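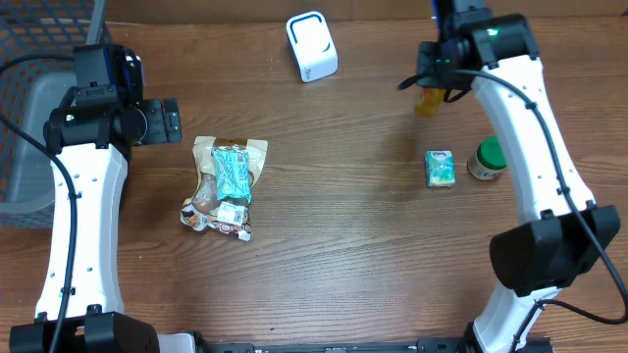

Desk and table tidying > One gray basket for the snack table, is it enough?

Nahom_Yimer
Posts: 50

OK I am so happy with this little corner that I have to share it! The long table at Udotside finally has a basket, the gray plastic kind with the holes in the sides, and it lives up in the back left corner where you can reach it without getting up. Everything small is supposed to go in there at the end of the day. Snacks, little bottles, whatever people put down and forget.

My question is about the stuff that's still out. There's a snack package in brown and cream with a teal-blue bar lying on top, the little amber-orange bottle, and the white rounded square thing with the blue C shape on it. Do I put all of that in one basket, or do food and bottles need to be apart? I love the look of the bare wood so I'd like as little on it as possible.

kirsten.hafstein
One basket! I did the same at home after a whole January of fussing with dividers and it's been great. The holes are the best part, you see what's in there from the side and you don't buy the same crackers again. Wipe the wood along the grain while everything is off it, then drop it all in.

LeifRavn
Have to disagree with Kirsten, sorry. Bottles and snack bags in one basket is how I ended up with oil in the bottom of a bag of pretzels. Holes in a basket don't hold a leak either, it goes straight through to the table. Bottles standing, food in the basket.

kirsten.hafstein
Then close your bottles, Leif :)

LeifRavn
It WAS closed. It was a Hedegaard cap and they all do that.

Nahom_Yimer
Ha, fair enough. I'm trying it Leif's way first, with the bottles lined up in a row and only the snacks going in. I like a row more than I thought I would!

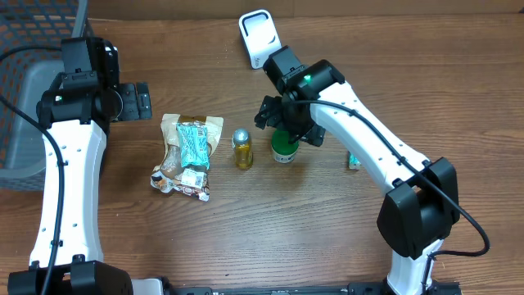 Photo: Nahom Yimer / Udotside

The glass one with the yellow liquid and the silver cap looks so good standing on that wood, I kind of want to leave it out for good. The green container with the white label is next to it and then there's a small teal and white packet over on the right that I haven't found a home for.

teresa_patricio
Ooh, that yellow bottle! Yes, leave it out. I'd keep the green one beside it too, the two colors are lovely together. Whereabouts do you keep the white stand, the one with the black cutout handle? I see it lying at the back and I'd be standing it up behind the bottles.

Nahom_Yimer
Teresa, I hadn't thought of that at all, great idea. I'm going to try it Tuesday.

arnar_th
Quick one from me: fold the tops of the snack bags over before they go in the basket and put a clip on. I got a bag of 100 wooden clips from Woteo and I'm still nowhere near the end of them. A crumpled bag takes up twice the space of a folded one.

LeifRavn
Clips yes. Agree with all of that.

kirsten.hafstein
I still say one basket. If the food and bottles have to be apart, get 2 baskets and stack them at night. Sivden has some that nest and the gray is close to yours.

Nahom_Yimer
Two baskets is tempting, but then I lose the corner! Measuring tonight anyway. Does anybody know if the Sivden ones have a smooth rim? Mine does and it's so much nicer to grab.

kirsten.hafstein
Smooth on the big size. The small one has a seam on one side, you stop noticing it after a week.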